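Biswood Supporters' Newsletter

Club Matters

Season ticket renewals and changes to matchday arrangements at the Iva Ground

The Club is writing to all season ticket holders and members ahead of the final stretch of the league programme. This item sets out the arrangements for renewal, the changes agreed for the North Terrace, and the position on away travel for the remaining fixtures. Members are asked to read it in full before contacting the ticket office, as most of the questions received in recent weeks are answered in the paragraphs that follow.

The renewal period opens in March and will run for 30 days. Existing holders may keep their present seat or terrace place throughout that period, and no place will be offered to another supporter until it has closed. Adult prices have been frozen in both stands. The junior price has been reduced, and the age limit for it has been raised so that supporters who are still at school or college on the opening day of the season will qualify.

Renewal may be made by post, by telephone or in person. The ticket office will be open from 10am on weekdays during the renewal period and from noon on days when the first team is at home. Holders who pay by instalments need to complete a new form, even where their bank details are unchanged. The form used last season carries the old terms and cannot be accepted.

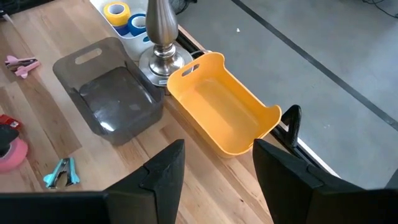

Reading time: 4 minutes

The North Terrace will reopen in full for the start of next season. Its rear section has been closed since the autumn, when an inspection found that several of the crush barriers no longer met the standard required for the ground's safety certificate. The work has been awarded to Ahmadpour, the contractor which resurfaced the main car park, and will begin once the last home match has been played. When the section returns to use, 403 standing places will be restored.

Supporters who were moved from the rear section to the Main Stand have first claim on their former places. They will receive a separate letter and should not renew until it has arrived. Those who would prefer to remain in the Main Stand may do so at the terrace price for one further season, after which the normal seat price will apply.

The Club recognises that the closure has been a source of frustration, particularly for the groups who have stood together in that part of the ground for many years. The atmosphere behind the north goal has been missed by the players as well. The average home attendance has nevertheless held up, and the crowd of 2157 for the cup replay was the highest of the season. The manager and players have asked that their thanks be passed on to all who attended on what was a very cold evening.

Turnstiles 1 and 2 will be used by season ticket holders only from the next home fixture. Supporters paying on the day should use the entrances on the car park side, where an additional cash turnstile will be in operation. The gates will continue to open ninety minutes before kick-off. It would help the stewards greatly if those collecting tickets could arrive at least half an hour before the match begins — the queue at the collection window delayed a number of supporters at the last home game, and several missed the opening goal.

Three away matches remain. Official coaches will run to all of them, leaving from the main gate, and places may be booked up to noon on the day before travel. The Skornitetti fixture is all-ticket at the request of the home club. Biswood has received an allocation of terrace tickets only, and sales will be limited to two per season ticket holder until the allocation for members has been taken up. No tickets will be on sale at the Skornitetti ground on the day.

Members are also reminded that the pitch at the Iva Ground is closed to all but the playing and ground staff between now and the end of the season. The surface has suffered in the wet weather, and the goalmouth at the car park end has already been reseeded. Half-time penalty competitions for junior members have therefore been suspended, and the children whose names had been drawn for the remaining matches will be invited to take part next season instead.

Enquiries about renewals, instalments or away travel should be made to the ticket office during the hours given above. Supporters with access requirements may ask for the access line, where places on the raised platform and in the covered enclosure can be reserved for individual matches or for the whole season. Personal assistants continue to be admitted free of charge.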